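Set the Reset Before You Set the Robot

Most written rules for shared robot cells deal with the arm. They specify speed limits, stop categories, who may hold the pendant, and how far a person must stand from the base. Far fewer deal with the work surface, and the work surface is where most of our lost time has come from. I think a cell rule should begin with the table and get to the arm second. My reasons come from three years of reviewing trial records for small manipulation groups, most recently the Nutik project.

A trial record is supposed to let another person repeat the trial. In practice it holds joint positions, a task name, an operator's initials and a pass or fail mark. In October I went through 400 such records from one cell. In 60 of them the operator had typed a remark about something on the table that was not part of the task: a cable caught under an object, a tool left in reach, a cover that had shifted. The arm was within its limits every time. A reviewer who looked only at the safety file would have found nothing to question.

The usual answer is a bare table. Several lab handbooks I have read require it, and in my view the requirement is a mistake. It is broken within the first hour, after which operators learn that the handbook is a document one signs. A rule that cannot be kept during normal work does harm to the rules printed next to it. What a cell needs is a declared state: a short list of what may be on the surface, where it may sit, and what must be true of it before motion is enabled. 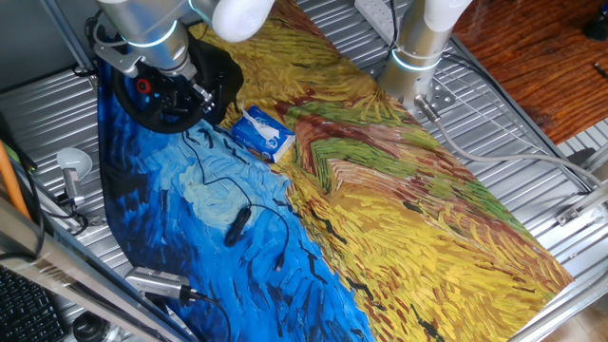

Declared state has to cover three classes of item, and the handbooks generally cover one. The first class is the task object, which everyone remembers. A box of tissues on its side is a sound choice for this, as it is cheap and easy to replace, but the record should say "on its side" and should say which part of the mat it lies on. The second class is the background. A patterned mat such as the Van Gogh wheatfield changes what a vision system has to separate from the object, and a blue-and-white box near the line between blue sky and yellow wheat is a different test from the same box well inside the yellow. If the mat is laid diagonally, the angle belongs in the record too. The third class is everything that carries power or data. A thin cable with a small inline device running over the mat, or a USB hub or adapter lying on the fabric, is inside the declared area whether or not anyone has declared it.

The third class deserves the strictest wording. My proposal is that any cable crossing the surface be either fixed at two points or named in the record with its route. The Rai guideline our group drafted for internal use asks for fixing only. Senthil Palaniappan objected to that at review, and I have come around to his position. Some cables have to move with the gripper. Fixing them at the table puts the strain on the connector, and a rule that trades a snag for a broken connector is a poor rule. Naming the route takes one line and leaves the operator free to do the sensible thing.

There is a cost. Operators at the Padel site timed the longer check and found it added nearly 3 minutes to each setup. They were not pleased, and I understand why. Over a full shift with many changes of object, that is a real loss of output. My reply is that the check is tied to the setup – it does not repeat for each trial. If the mat, the cables and the fixtures have not been touched, the previous declaration stands and only the object line changes.

The other objection is that variety is the point. A system tested on a tidy surface learns the tidy surface, so some disorder should be left in. I agree with the aim. Disorder that is written down can be used as a variable. Disorder that is not written down can't be sorted out later, and it can't be told apart from a fault. The Flarumier form handles this well: item 2051 is a free text field labeled "also present," and operators are told to fill it in even when the entry repeats the last one.

I would like the next revision of our own guideline to put the surface on page one, with a blank plan of the table to mark up by hand. Arm limits can follow on page two. They are already well written and need only a correction to the numbering.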